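Deux bras dans l'atelier du fond - Severyn Karpenko et son pliage de linge

Il arrive avec vingt minutes de retard, un café dans chaque main, les deux pour lui. Severyn Karpenko bricole depuis l'hiver dernier dans l'atelier partagé Hevent, au bout du couloir, après les tours à bois. Avant il faisait des imprimantes 3D, avant encore des vélos. Maintenant, deux bras et du linge.

Pourquoi le linge ? « Parce que j'avais essayé les cubes. Tout le monde fait les cubes. Tu prends un cube, tu le poses sur un autre cube, au bout d'une semaine t'as envie de jeter le bras par la fenêtre. Un maillot, ça change de forme chaque fois que tu le touches. C'est horrible. J'adore. »

Le projet s'appelle Widow. Aucune explication, il dit que c'était le nom d'un dossier sur son ordinateur et que c'est resté. Premier allumage en décembre, avec un seul bras. Le deuxième est venu après, acheté d'occasion à un labo qui se débarassait de son matériel, 2000 euros avec les câbles, négocié par téléphone pendant qu'il faisait ses courses. « J'ai dit oui au rayon yaourts. »

Les pinces, c'est le gros morceau. Huit versions. La première glissait sur tout, la troisième arrachait les étiquettes. Les doigts actuels sont fins au bout, et il y tient. « Si c'est large, tu prends deux épaisseurs de tissu au lieu d'une, et là c'est foutu, tu plies n'importe quoi. Fin, tu peux aller chercher un bord. Pas toujours. Disons que tu as une chance. »

Pour l'aligement des deux pinces il a été aidé par Akihiko Sugiyama, qui partage l'établi d'à côté et vient plutôt de l'horlogerie. Sugiyama, joint le lendemain, minimise : « Je lui ai prêté un comparateur et je lui ai dit de refaire ses supports. Il les a refaits quatre fois. Le reste c'est lui. »

Le logiciel, Karpenko en parle moins volontiers. Il est parti d'une petite bibliothèque de commande, Kostiuk, maintenue par une poignée de gens, et il a tout recollé par-dessus. Pour apprendre un geste à la machine il guide les bras lui-même, il enregistre, il recommence. Environ 700 enregistrements à ce jour, dont une bonne partie à la poubelle. « Les premiers je les ai faits fatigué, le soir. Ça se voit. Le bras hésite comme moi à 23 heures. »

On passe à côté. Surface rembourrée, tissu gris, murs blanc cassé. Au programme, une tenue de basket rouge.

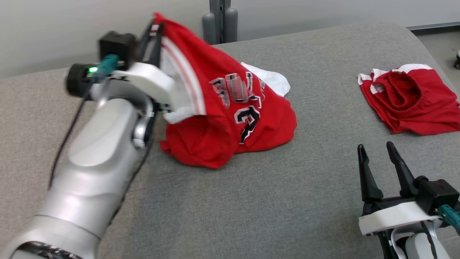

Le maillot soulevé par un coin. Deuxième pince ouverte, à droite.

Pourquoi du rembourré et pas une bonne vieille table ? Il a commencé sur du contreplaqué. « La pince tapait dans le bois. Tu te trompes de trois millimètres, clac, un doigt cassé. Sur du mou, tu te trompes, ça s'enfonce, tu continues. » Autre avantage, le tissu du dessous accroche un peu, le linge part moins en balade. Inconvénient, il lui est déjà arrivé de pincer le support avec le vêtement. Il rit. Il a une vidéo, il refuse de la montrer.

Le basket, question suivante. Il joue ? « Pas du tout. Mais regarde un maillot comme ça : pas de manches, des bords avec un liseré blanc, du texte devant. La caméra voit le bord. Avec un tee-shirt noir elle voit une flaque. » Les lettres en revanche l'embêtent. Quand le tissu est froissé elles se déforment et le programme y voit des plis qui n'existent pas. Il a essayé de l'entraîner à l'envers, côté sans texte. Bof.

Le plus dur selon lui ? Il réfléchit longtemps, finit le premier café. « Lâcher. Attraper, on y arrive. Mais tu lâches un tissu et il retombe comme il veut. Tu as fait un beau geste et au dernier moment le coin se retourne. Il faut le poser en tirant un peu, et ce petit peu, je sais pas l'écrire. Je sais le faire à la main, je sais pas l'écrire. »

Des chiffres quand même. Sur sa dernière série il annonce 88 % de prises réussies au premier essai - la prise, il insiste, pas le pliage complet. Le pliage complet il ne veut pas donner de chiffre. « Écris que c'est lent. »

L'argent : tout vient de sa poche, plus des chutes d'aluminium récupérées chez Fanstead, l'atelier de tôlerie de l'autre côté de la cour, qui le laisse fouiller dans les bacs le vendredi. Il leur doit une bouteille. Plusieurs, en fait.

Et les voisins d'atelier, le bruit ? Les bras ne font presque pas de bruit, c'est lui qui jure. On lui a demandé gentiment de fermer la porte.

La suite, ce sont les chaussettes. Il y pense, il repousse. Il faut les apparier d'abord, donc reconnaître, donc encore de la caméra, et il voudrait d'abord refaire le passage des câbles, qui tirent sur les poignets quand le bras va loin. Il a commandé des gaines. Elles sont au mauvais diamètre.

Est-ce qu'il plie son propre linge, à la maison ? « Non. J'ai une chaise. »

Il regarde l'heure, attrape le deuxième café, froid, et retourne aux bras. Pour ceux que ça intéresse il est à l'atelier presque tous les soirs, on peut frapper.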